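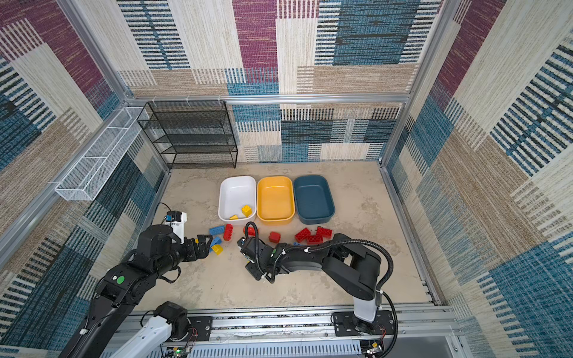 House Rules for Robots

Have you ever been told to tidy up your blocks before dinner? Then you already know something about the job these two robot arms have. There are bins to put things in, and there are blocks all over the floor, and somebody has to sort it out!

But before any arm is allowed to move, people have to agree on some rules. Grown-ups who work with robots call these rules safety standards. A standard is a bit like the rules of a board game, written down so that everyone plays the same way, whether they live next door or on the other side of the world. Some standards are very long (the binder we borrowed for this page had 194 pages, and hardly any pictures, poor thing).

Rule 1: Give the robot its own space

A robot arm can't always tell a block from your elbow. So the arms get a place to work, with walls or a fence or a line on the floor, and people keep their hands out while the arms are switched on. Yes, even if a block rolls somewhere silly.

Rule 2: Bolt it down

When an arm swings, its base gets a push the other way, just as you wobble when you throw a ball hard. Arms are fixed to something strong so they stay put.

Rule 3: Don't bump your neighbor

Two arms sharing one floor need to take care, like two cooks in a small kitchen. Their programs have to keep them from reaching into the same spot at the same time.
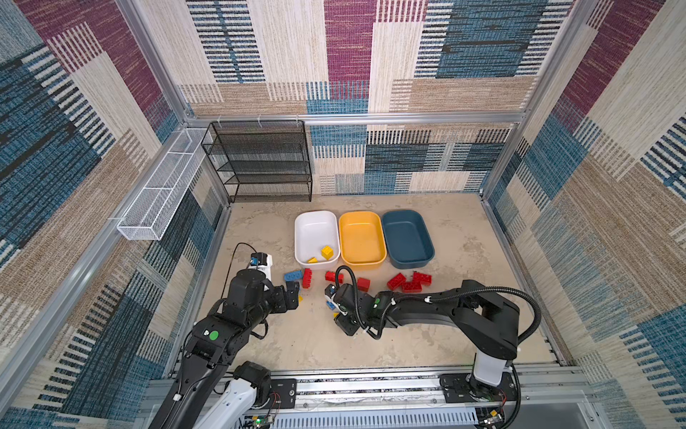

The arm on the right has a small blue piece between its fingers.

Rule 4: Squeeze gently

Those two fingers are called a gripper. Squeeze too hard and something might crack, squeeze too softly and down it goes. People set a limit on how hard the gripper may pinch, and then they test it again and again.

Rule 5: Have a stop button

Every robot needs a big, easy way to stop it, close to where the people stand. Ask a grown-up to show you one if you ever visit a place with robots. (Please don't press it just to see!)

Filed under: Kids' Corner > Machines > Staying Safe

More to read
Why Do Robots Need Cables?
Olov and the Very Slow Elevator
What Is a Sensor?
How to Build a Paper Gripper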